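Olmedo Stirring Set

Version 11, November 2020

Olmedo is a collection of short recordings of one small kitchen job: stirring a liquid in a metal cup that sits in a hole in a wooden board. It covers the cup, the board, the stirring tools and what goes into the cup. This file explains what is in the download, how the sessions were set up and which parts need care.

Contents

The set holds 692 recordings. Of these, 541 are in the main folder and have full notes. The rest are in a folder called "extra" and have only a tool name and a liquid name. Each recording comes with a text file of the same name. The two folders use the same naming, so they can be merged if you don't need the notes.

Setup

The board is pale wood. The cup drops into the large hole and hangs by its rim, so it can be lifted out for washing between sessions. A smaller hole farther back was drilled for a thermometer stand that we stopped using after February. We left the board as it was.

Tools are a plain metal rod, a wire whisk and a long spoon. The rod goes straight down into the cup and is the tool used most often. The spoon appears only in the Butov sessions, which were done in a different kitchen with a deeper cup.

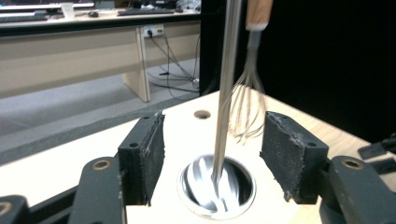 Nicanor Marín

With a white liquid in the cup, the surface shows curved gray and white streaks around the rod. The "surface" line in the notes covers this kind of pattern, and it takes one of four values: still, streaked, foamy or unclear. Use "unclear" with caution. Early on it was also used for recordings where the rim hid most of the liquid, and those were never relabeled.

Liquids

Water, whole milk, thinned yogurt and a flour and water mix. The notes give the name only. We did not measure thickness, and the flour mix was made by eye, so two recordings with the same name may differ quite a bit. Please don't treat the liquid name as a stand-in for viscosity.

Notes format

One entry per line, in this order: session, tool, liquid, surface, remarks. Remarks are free text and often blank. Spelling in the remarks has not been corrected. "Gallis" and "Drandness" in the session line are the names of the two kitchens used for the main folder.

Known problems

134 recordings from Drandness have strong highlights on the cup rim and the rod. They are marked "glare" in the remarks.

A few Gallis sessions list the whisk as "beater". It is the same tool.

The liquid name is missing from some files in the extra folder. Leave these out if you are sorting by liquid.

Cleaning

The cup and tools were washed and dried before each change of liquid. The board was only wiped down, and older spills may show near the large hole in later sessions.

Corrections

Send the file name and the line you think is wrong. Changes to the notes are listed in changes.txt, with the old value kept next to the new one.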